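Please Stop Installing a Plugin for Every Small Wish

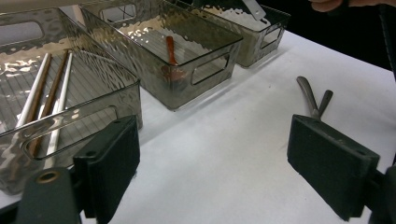
I take care of the website of a small language school, and before that I took care of three others. In all of them I found the same problem when I opened the admin page for the first time: a very long list of plugins, and no person who could tell me what half of them were doing.

I understand how it happens. Somebody wants a button that goes back to the top of the page. There is a plugin for it, it is free, and it takes one minute. Next month somebody wants snow on the home page. After two years the site loads slowly, the updates fight with each other, and everybody is afraid to touch anything.

My opinion is that a plugin should be treated like a new employee. You must know what it does and who is responsible for it. You must also be ready to let it go. A free plugin has a price too, but you pay it later, usually in the evening when the contact form has stopped working.

My colleague Defne Sarıgül does not agree with me. She says that owners of small sites cannot write code, and for them plugins are the whole reason to use WordPress. She is right about this. I cannot tell a baker to edit his theme files. But I think the baker could still ask one question before he installs: can my theme already do this? Very often it can. On the school site I removed a plugin for changing the color of links. The same setting was in the theme options, two clicks away.

The other argument I hear is that inactive plugins do no harm. I am less sure. The files are still on the server, and if they have a security hole, switching the plugin off does not always close it. When I do not use something for 3 months, I delete it. If I miss it, I can install it again.

I also do not trust the number of stars very much. I prefer to look at when the last update was made and whether the author answers in the support forum. A plugin with 500 users and a patient author has given me less trouble than some very famous ones.

Last October I made a full backup, copied the school site to a test address and switched off the plugins one by one. It was boring work and I needed two evenings. Gerrit Vanhove, who teaches Dutch there, asked me the week after where the snow had gone.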